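Transfer Credit Working Group, Dreltari College
Minutes, 29th May, Hattori Building

I took the notes again, so blame me for any gaps (and tell me before they go on the web page, please!).

We got going with the Skasemach agreement. They'd like their two-year grads to come in as juniors with everything counted, and most of us are happy with that – the sticking point is lab science. We went back and forth for ages and landed on accepting the lab credits if the course outlines match ours.
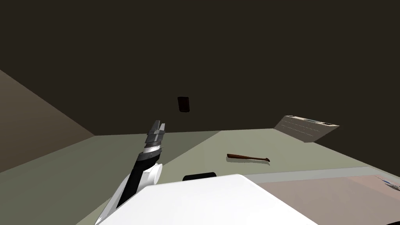

When would the new agreement start? In September, as long as both registrars have signed by then, and students already enrolled stay under the old rules.

Then advising. We had 300 transfer applications this cycle and 87 of them came in with at least one course we'd never evaluated before, so I can see why the advisors are tired. I said I'd draft a shared list of past decisions so the same course doesn't get looked at twice, and everybody seemed really pleased with that idea, which was nice!
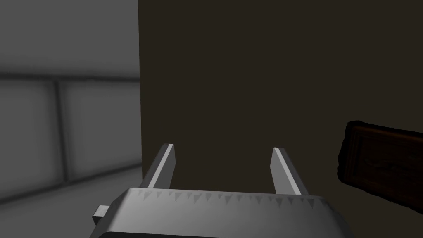 The list will live in Ullo, next to the degree audit forms, and I'd like each department to check its own part before it opens up to students. Math has already offered to go first – thank you, Math.

Fee waivers: 11 requests, 5 still waiting on paperwork. I'll send reminders.

Left for next time: the orientation schedule, and whether the transcript deadline should move.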